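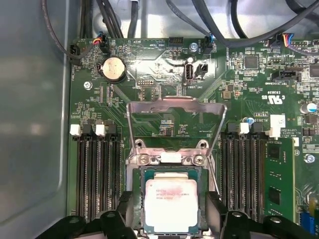

Getting a CPU out with the Zellwood gripper kit – quick guide

Written up Sunday night after stripping a load of old servers, so excuse the state of it. This is for the Zellwood two-finger kit on a Dusora arm. Other arms, same idea, your numbers will differ.

What you need
Zellwood kit with the narrow fingers (the wide ones won't go between the memory banks, don't try)
Wrist camera bracket – comes in the box
Antistatic strap, and earth the chassis too
Isopropyl and lint-free wipes
A chip tray

Before you start
Power off, lead out, wait a bit. Heatsink off by hand. The kit can't do heatsinks whatever the Okeke shop page says. Wipe the old paste off the lid. A faint stain left behind is fine, lumps are not – fingers pick it up and then it's on everything.

Pull any loose cables back towards the chassis wall. Leave the RAM in if it's in an outside slot. If it's right up against the socket take it out.

Step 1. Open the socket
Lever out and up, then lift the load plate until it stays up by itself. By hand for now. There's a lever routine in the menu, I've had it work twice.

Step 2. Set the camera
Jog the arm over the board till you've got the fingertips, the chip and the raised plate all in view. If you can't see the hinge screws you're too low. Glare off the board is a pain, turn the bench lamp away and drop the exposure a notch.

Step 3. Line up
Fingers either side of the chip, level with eachother. Use the two hinge screws as your guide for square. Speed down to 28 in the pendant settings. Default is 72 and that's far too quick this close to pins.

Step 4. Close
Small steps. Stop as soon as both fingers touch the edge of the chip. Grip setting 400 does me, anything higher and the chip tips up on one side.

Step 5. Lift
Straight up, no twist. Go slow for the first bit then clear the plate before you move sideways. I forgot that once – bent plate, new socket.

Step 6. Tray
Lower, open, back off. Put the socket cover on straight away, before you go and make tea.

If it goes wrong
Chip slips – clean the finger pads, its nearly always paste.
Error 976 – camera lead has worked loose at the wrist. Push it back in, restart the pendant.
One finger touches first – you're off centre, open up and redo step 3.

Is it worth buying? For one machine, no, use your fingers. For a shelf full, yes. Get the spare pads from Estlow while you're at it, the ones in the box wear out fast.

Putting chips back in is a seperate page, still typing that one.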